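4. Folding Trousers on the Bed

The Lernik wardrobe insert has 348 mm of clear height per shelf. Jeans folded by the usual method (in half, then in whatever direction patience ran out) will not fit. Use the method below.

Before you start: make the bed, or at least cover it. A flat, firm surface gives a better crease than a quilt. A woven straw mat does very well, and was the clear favorite of Rukhsana Khattak, who tested this chapter on her own family's laundry and has asked that we not do so again.

4.1 Empty all pockets. Coins can scratch the shelf finish. Tissues have their own way of making themselves known.

4.2 Bring the trousers to the bed one pair at a time. Putting everything down at once is quicker, and gets you a pile.

Note: Dark gray and black clothes are easy to mix up in evening light. Pull them apart before folding, or you will end up with a very neat stack of the wrong things.

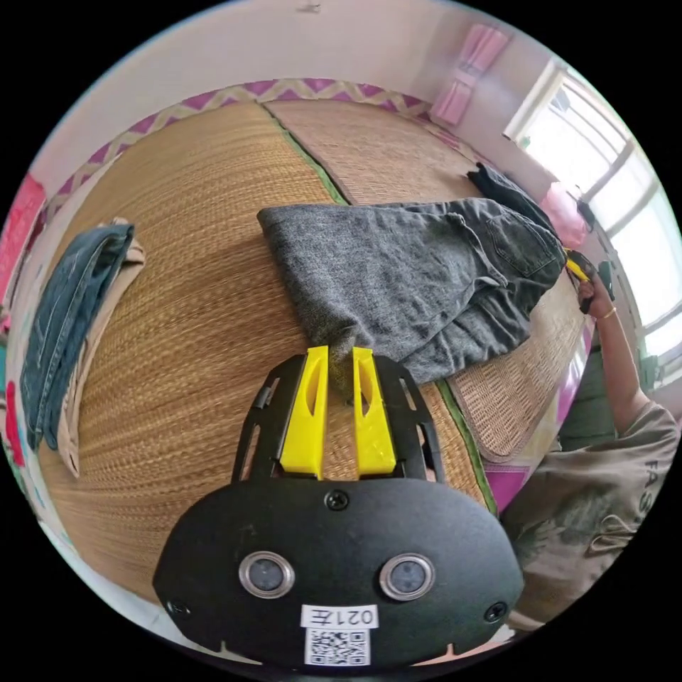

4.3 Hold the jeans by the waistband and shake once, firmly. Stand clear of lamps.

4.4 Lay them flat and fold one leg over the other, back pockets facing out. Smooth the denim from the waistband down with the side of your hand. Wrinkles that survive this step have earned their place.

4.5 Fold the hems up to just below the back pockets, then fold once more. The bundle should stay shut when you let go. If it opens, go back to 4.4 and be less hopeful with the smoothing.

4.6 Slide the bundle onto the shelf, folded edge toward you.

CAUTION: Do not load more than 800 g on the pull-out tray. It is meant for belts and socks. Jeans go on the fixed shelves.

CAUTION: Do not sit on the finished stack to flatten it.

For shirts, see Section 5. For fitted sheets, see Section 9, and allow the evening.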